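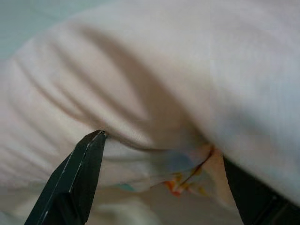 How many demonstrations of a cloth task should be recorded before the first training run?

For a single task with one kind of fabric, 90 complete demonstrations are enough for a first run, provided that the starting position of the cloth is changed between them. Further recording should be planned only after the results of that run have been reviewed.

Bresteck Forum > Data Gathering > Soft Materials
Topic: Guidance on which cloth episodes to keep

k_rostami
Posted 9 May 2024

Good morning. I am writing on behalf of the Tostdale recording group. We have been asked to prepare a set of examples of cloth handling by teleoperation, with the wrist view as the main input. The set now holds 1108 episodes. The review procedure we inherited states that an episode must be removed if the wrist view is "substantially blocked" at any point. It does not define the term.

With rigid items this caused little difficulty. With cloth, the fabric rises toward the lens whenever the fingers close, and a strict reading would remove a large share of the grasps, including many that the operators consider their best work. I would be grateful to know how other groups apply such a rule.

Kourosh Rostami
Tostdale

zustville_lab
Reply 1

Our practice at Zustville is to keep every episode in which the operator completed the task, whatever the wrist view contains. The learning system will receive the same blocked views when it runs by itself. If it has never been trained on them, it will have no basis for choosing a movement at that moment.

We do remove episodes with dropped frames or a gap between the recorded joint positions and the video. Those are faults in the record. A blocked view is a true record of what the camera received.

ksafavi
Reply 2

I must disagree in part with the previous reply. There is a difference between a view blocked by the material being handled and a view blocked by something close to the lens that has no bearing on the task. In the first case the folds still carry information: one can judge how the cloth is gathered and where the layers meet. In the second case the picture may be nearly the same across very different arm positions, and the system is then asked to connect one picture with many actions.

We trained twice on the same task, once with all episodes and once with the second kind removed. The reduced set gave the steadier approach to the cloth. I accept that one comparison does not settle the matter.

Kamran Safavi

zustville_lab
Reply 3

Was the second camera included in both of those runs? If the overhead view was present, I would expect the effect to be small.

ksafavi
Reply 4

Wrist view only, in both runs. We have no overhead camera at that station.

zustville_lab
Reply 5

Then I think we are describing two different setups. With an overhead view available, I would still keep everything. Without one, I would shorten the blocked passage before I would discard the whole episode, and I would not do even that if the fingers open or close during it.

k_rostami
Reply 6

Thank you both. The distinction between the two kinds of blockage is useful, and I have put it to our reviewers as a trial. Each reviewer was given the same 11 episodes and asked to mark them "material," "near surface" or "clear." They agreed on most of them. The disagreements all concerned pale surfaces very close to the lens, where it is hard to say whether one is looking at fabric or at part of the gripper. I attach one view of this type.

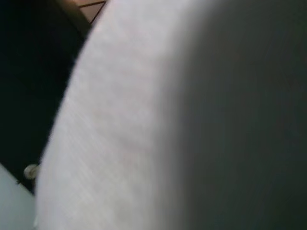
Wrist view, pale curved surface close to the lens, out of focus.

For such cases I have proposed a fourth mark, "uncertain," and a second reading by another person. The reviewer should also look at the frames on either side before deciding.

diep_recordings
Reply 7

We use a similar mark at Diệp and have found that it needs a limit. In our first month reviewers chose it far too often, as it was the easiest choice. We now allow it only after the reviewer has played the five seconds before and the five seconds after. The number fell considerably.

On the view attached above, I would mark it "near surface." The small round knob at the left is still visible, and there is a patch of brown at the top, so the camera was receiving something of the surroundings. Our threshold is whether any fixed feature can be made out.

ksafavi
Reply 8

I would not rely on a fixed feature of that kind. A system trained on a small set may learn to use the knob as its reference and fail when the station is moved. We had this with a strip of tape on a bench — it took some time to find the cause.

diep_recordings
Reply 9

That is a fair point with regard to training. I was speaking only of how a reviewer should mark the view, and I would keep the two questions separate.

k_rostami
Reply 10

I agree that they should be separate. Our revised procedure will therefore ask reviewers to mark episodes and will not ask them to remove any. Removal will be decided when a training set is drawn up, and the original recordings will be kept in full. Operators will also be asked to vary the arm's approach to the cloth from one episode to the next.

I still have an open question about operators who pause while the view is blocked. Some of ours hold still for several seconds before lifting. Do others trim these pauses?

zustville_lab
Reply 11

We trim any pause longer than two seconds, at the middle of the pause, and keep both ends. Please note the trim in the episode log, with the original length. We failed to do this for our July recordings and had to go back through all of them.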